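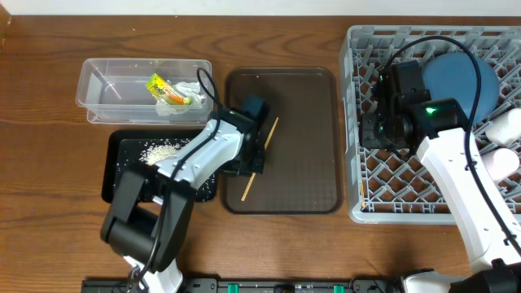
*Laying the table, one stick at a time.*

**The Arms Bench — Pomstead Shared Workshop**

We build a pair of robot arms that set and clear a table, in the back half of a building that has stood since 1836 and has the wiring to match. The project is called Jilla. Jilla has two arms, one rail and no manners.

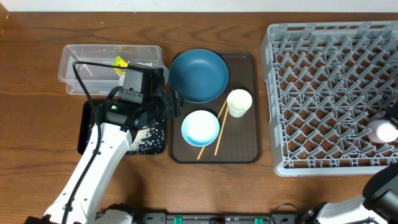 ### Pomstead Shared Workshop / Arms Bench

Our members joined to mend chairs and got distracted. The left arm deals with rice and the tray — in theory — while the right looks after the dish rack. Parts come from Konen when we're flush and from the scrap shelf when we aren't. The whole build has cost us £800, of which £600 was meant for a new workshop door. 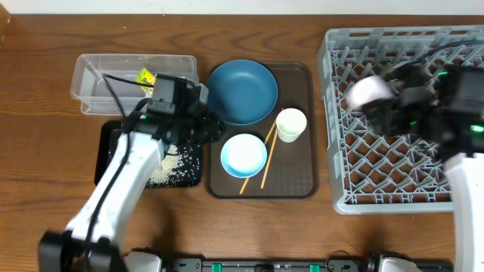

The door still sticks, so push hard. We meet in the evenings from 7, up the Ó Conaill Yard steps, and newcomers are welcome whether they can solder or only sweep. Sweeping is in demand. Bring a mug you aren't fond of, and keep your sleeves clear of the rail.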